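Wayne Rowbotham has the kettle on before I've found somewhere to put my coat. It's nine in the morning at Ikavard, and the folding side of the business has been going for a while already. He runs it, and he talks about it the way other people talk about a footy team they've followed since childhood.

"I started on sheets," he says. "Big flat things, two people, one at each end. I loved it, I still love it. You give me a fitted sheet and I'm happy."

Ikavard looks after linen and clothing for people who can't manage it themselves any more, plus a few guesthouses. There are 622 households and guesthouses on the books. For years every shirt and pair of jeans was sorted and folded by hand, and Rowbotham has the wrists to prove it. Then the firm bought four folding machines from Gremer, and the work changed colour (his word) almost overnight.

"The towels went first, and good riddance! Nine hundred towels on a busy shift, all the same size. That's a job for a machine. My people were going home with sore shoulders from towels."

What he didn't expect was how much would be left over. The Gremer machines want a garment laid flat, right way out, with nothing else tangled up in it. Getting a twisted dress to that point is still skilled work, and it's the part Rowbotham is most excited about. Ikavard has been teaching the task by hand, with staff working the grippers themselves on ordinary beds and ordinary clothes, and the recordings go to Ouali, the software people.

"It's the folders who do the teaching," he says. "That matters to me. Someone who's picked up ten thousand blouses knows where to take hold. They don't even know they know it, until they've got a gripper in their hand and they have to go for the hem or the shoulder. We've had some cracking arguments over lunch about sleeves."

I ask whether people were frightened when it started. He takes his time over that one.

"Some were, and fair enough. I was a bit myself. Nobody had asked us about the first machines, they just arrived on a truck. So with this lot I said, we sit down first. Hours, pay, who gets trained, all of it on paper." The agreement they reached means time spent on the grippers is paid at the trainer's rate, and anyone can ask to go back to the tables. A couple have. Others have gone the opposite way, and one of his longest-serving folders spent most of September in Bremen, showing another laundry how she does it. She came home full of ideas about collars.

He'd still like the grippers to be lighter, and he wants shorter turns on them in summer. But he's up out of his chair twice while we talk, demonstrating a pinch with finger and thumb on the sleeve of my jumper. 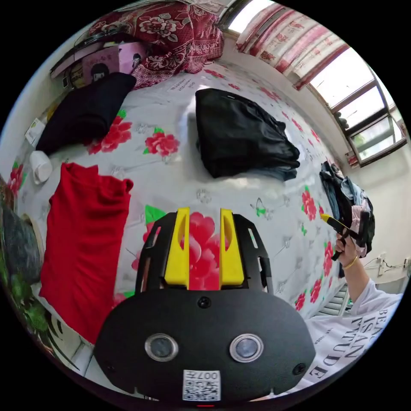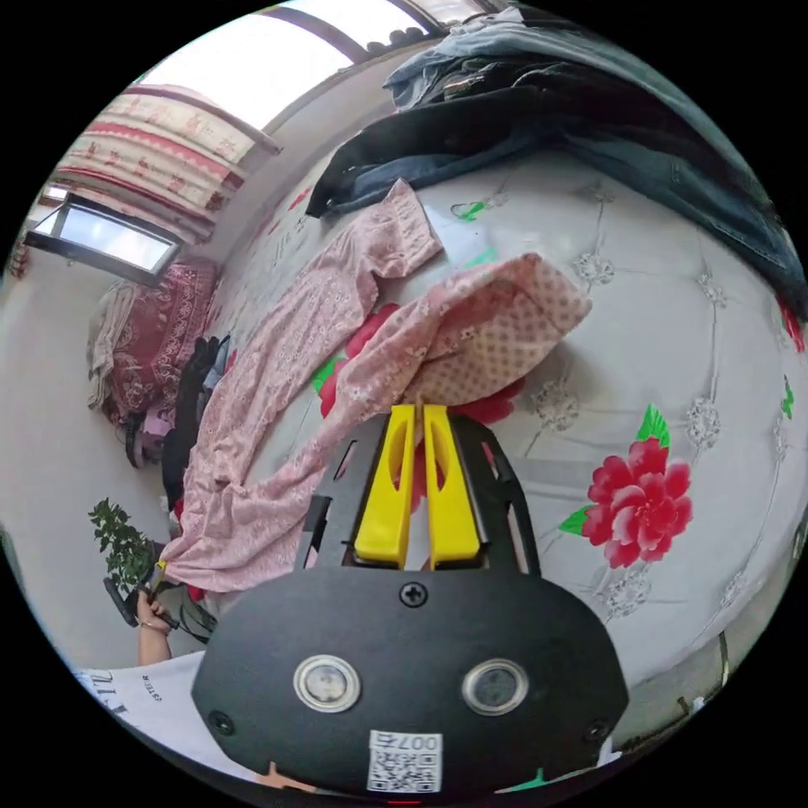
Yellow fingers, peony bedding and plenty of clothes to get through.

Will the machines end up doing all the folding?

Rowbotham doesn't expect them to. Towels and flat linen will stay with the machines, while mixed loads of clothing will need people for sorting, untangling and checking, and he is planning his next round of training around those jobs.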